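The fault log says 341 knots tied and 2 faults. I have read it several times now and I still don't believe the second figure.

I should say where I'm coming from. I was asked to look over the stitching trials because I used to write incident reports for a living, and Berenice Huerta thought a grumpy outsider might be useful. The software is called Hukier. It decides when a thread is tight enough and when to let go. In July it didn't let go. The right-hand jaws stayed shut on the thread, the arm kept pulling, and the practice pad came off its clips before Nantana Hemmin got to the stop button. The log put this down as "task paused by user".

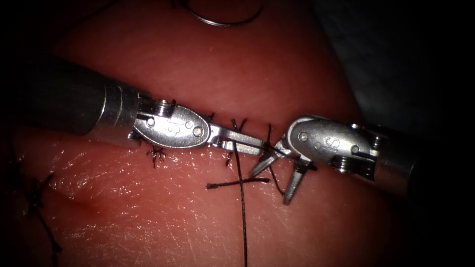

So that is my first complaint. If a person has to hit the red button, the machine has failed, whatever the screen says. Prirdale, who supply the controller, sent a patch and a cheerful note saying the grip release had been "improved". Improved from what? I asked for the pull force readings from the day and got a graph with no units on it.

Bożena Szczepańska takes a kinder view. She thinks the release command was sent and got lost on the way to the arm, and that one lost message is easy to cure by sending it again. Maybe. But then the arm ought to stop by itself when it hears nothing back – and it carried on pulling. A lost message explains the jaws. It doesn't explain the pull. 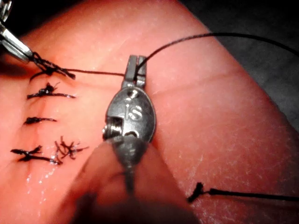 Page 2

The patch went on and the trials started again. Knots are being tied, I'll grant them that. Some of the stitches look tidy and some look like something I'd do in the dark, and the log scores every one of them as a pass. What I want is a test where somebody blocks the release on purpose and we see what the arm does next. Wanda Nowicki has put in for one. The answer so far is that it would hold up the run to 700.

I've told Berenice I won't sign the report until that's done. She says fine, but can I have it in writing by Friday.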